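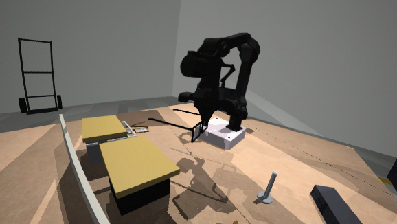

A morning at the Gumede paper mill

So I finally made it out to Gumede for their open day, after missing it two years running (once for a wedding, once because I read the flyer wrong). The drive from Randamden is 46 miles and most of it is behind trucks, but I got there before 10 and snagged a spot by the gate. Parking was free!

Our guide was Otakar Kuruc, who has worked the wet end for years and talks about pulp the way my uncle talks about trout. He let us stick our hands in a tub of it — cold, slimy, kind of wonderful — and then walked us down the big machine, all 70 yards of it, shouting over the noise the whole way. I caught maybe half. Something about felt. The dryers were my favorite part, mostly for the smell, like warm cardboard and laundry.

They still make a small run of cotton paper upstairs, sold under the Flillero name, and you can buy the offcuts for 7 dollars a bundle. I bought two. Then I went back for another one, so there's that.

Lunch was chili in the old rag room. I sat next to Hendrik Mokoena, a bookbinder, and he told me to ask for the cream stock next time and to skip the gray because it cracks at the fold. Good to know! The afternoon group was already lining up when we left, 60 people at least by the look of the coats.

If you go, wear shoes you don't care about. Mine are still on the porch.

Filed under: Day Trips, Paper & Ink

Home | Trips | Shop Notes | About | Contact

Back to top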